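Can the arms tidy the bench yet? A morning at Kavari

Email this article | Print this article
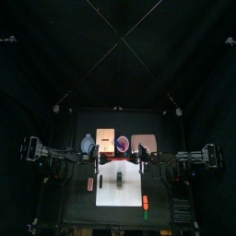 Two arms at the Kavari bench, with a bottle, a cup and a slotted wooden box along the back.

The engineer who runs the bench at Kavari's workshop in Enivgate gets asked the same thing at every family barbecue: when can it do my dishes?

"Not this year!" she laughs. "But ask me about putting a pen away and I'll talk your ear off."

Pens, cups, small blocks, the odd bottle – that's her world at the moment, and she loves it. Her team has logged 1000 tries at clearing a small bench since February, and 47 different objects have had a turn (her favourite is anything with a handle, because handles are a nightmare).

"A kid picks up a marker without thinking. For us there's the angle, the grip, which arm goes first, and whether the other arm is in the way. Two arms are brilliant and they're also twice the trouble."

So what's close? Sorting, she reckons. Colour is easy, and a known object in a known spot is very nearly boring. Slots and soft things are harder, and a stranger's kitchen bench is harder again.

"Shop floors will come first. Somebody has already decided where everything lives. At my place, the scissors live in three different drawers."

She'd like to see 200 tidy-ups in a row without a person stepping in. The best run so far is 3, and she's rapt with it.

Print | Email

Related items
Yammine trials shelf stacking after hours
Jaker's laundry folder: still slow, still fun
What your dishwasher can't do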